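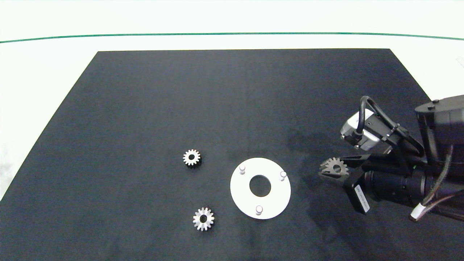 Metal spur gears, black mat, white table.

19 May 2025

Test kitchen, flatbread and carrot dip. Second go at both.

Flatbread first. Same dough as last time: 404 g strong white flour (overshot the 400, left it in and kept the water as written), yoghurt, salt, dried yeast, olive oil. Dough felt stiffer than the January batch but came together after resting under a cloth while I peeled the carrots. Divided into six. Rolled three thin and three thick to compare.

Thin ones puffed well in the dry pan and went crisp at the edges when left to stand. Thick ones stayed soft but had a doughy line through the middle, even after turning twice. Go for something in between next time, and put a lid on the pan for the second side.

Brushed half of them with oil and dried mint, the other half with oil, sumac and sesame. Mint scorched on the hot bread and tasted of hay. Sumac fine. If we want mint it should go into the yoghurt at the table.

Carrot dip. Roasted the carrots at 200 with cumin seed, whole garlic cloves in their skins and a spoonful of honey. Honey went on at the start and caught on the tray. Yaryna Nazarenko's note from the last round says to add it for the final part of the roast only, which I had forgotten to read. Picked off the burnt bits and carried on.

Blended with 100 g tahini, lemon, the squeezed-out garlic and a splash of water from the kettle. Too much tahini. It sets very firm in the fridge and you lose the carrot. Also wants more lemon than written. Colour good, a strong orange. Texture smoother if the carrots are blended alone first and the tahini goes in after.

Tried the Pomby chilli paste on one portion and the Previtz on another. Pomby is sweeter and sits better with the cumin. Previtz is mostly vinegar and made the dip loose round the edges. Have written Pomby on the sheet for now, although the jar is small and we are down to the last of it.

Oven door is still not closing flush at the bottom left. Left side of the tray browned less, so turn trays halfway until it's looked at.

To do:
Repeat the dip with less tahini, honey late
Flatbread at medium thickness, lid on
Order sumac and more Pomby
Ask Yaryna whether the dip is meant to be served warm, the sheet doesn't say

Leftover dip is in the fridge, second shelf, labelled. Please eat the thick breads.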